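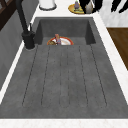
Filtro de água Dirnumo para debaixo do lava-loiça
Marca: Groker
Ref. 3.601
Preço: 89 € (IVA incluído)
Disponibilidade: em stock, armazém Ocampo

Filtro compacto para instalar no armário, ligado à água fria. Tira o sabor a cloro e segura areias e ferrugem da canalização. Não amacia a água. Quem tem calcário a sério precisa de outra coisa, ver a secção de descalcificadores.

Nova versão da cabeça, já com válvula de corte incorporada. Troca-se o cartucho sem fechar a torneira de segurança. Na versão antiga era preciso fechar e aparar a água com um balde, muita gente queixou-se.

O que vem na caixa
Cabeça do filtro com suporte de parede
Cartucho Dresov (já montado)
Ligações flexíveis, entrada e saída
Parafusos e buchas
Chave plástica para o copo
Folha de instruções em português e espanhol

Não traz torneira. Funciona com a misturadora que já lá está, ou com torneira própria vendida à parte. Com misturadora filtra toda a água fria da cozinha, incluindo a de lavar a loiça, e o cartucho dura menos. Contem com isso.

Duração do cartucho
900 litros com água da rede normal. Água de furo: menos, depende muito do que lá vem, e nesse caso façam primeiro uma análise. O filtro não torna potável água que não o é.
O cartucho não tem indicador. Escrevam a data no autocolante qunado montarem. Se o caudal cair muito antes do tempo é sujidade, trocar na mesma.

Montagem
Fechar a água fria. Abrir a torneira para tirar a pressão. Fixar o suporte na lateral do armário, com folga por baixo para o copo sair. Ligar entrada e saída conforme as setas na cabeça (trocadas não funciona, é a avaria mais comum que nos chega!). Apertar à mão e depois um quarto de volta com chave, sem forçar. Abrir devagar e ver se pinga.
Deixar correr 3 minutos antes de beber. A primeira água sai cinzenta, é pó de carvão, normal. 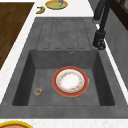 Compatibilidade
Roscas normais de cozinha. Para tubo de cobre antigo é preciso adaptador, perguntem antes de encomendar.
Só água fria. Água quente estraga o cartucho e anula a garantia.
Não montar em zonas exteriores onde gele.
Misturadoras de baixa pressão, ligadas a termoacumulador aberto: não serve.

Cartuchos de substituição
Dresov standard: carvão e sedimentos, igual ao que vem na caixa.
Dresov fino: para quem tem muita areia. Caudal um pouco mais baixo.
O Dresov anti-cheiro está esgotado, volta em dezembro. Não aceitamos reservas.
Cartuchos de outras marcas até podem enroscar mas não vedam bem, e fugas com cartucho alheio ficam fora da garantia.

Entregas e devoluções
Sai do armazém no dia útil seguinte ao pagamento. Ilhas por correio, demora mais e o portes são calculados no carrinho.
Devoluções só com a caixa completa e o cartucho ainda selado no plástico. Depois de molhado não aceitamos, é por higiene.
Levantamento na loja Ocampo: esperar pelo email de confirmação, por favor não venham antes.

Página revista em 14 de agosto de 2022. Preço válido até rotura de stock.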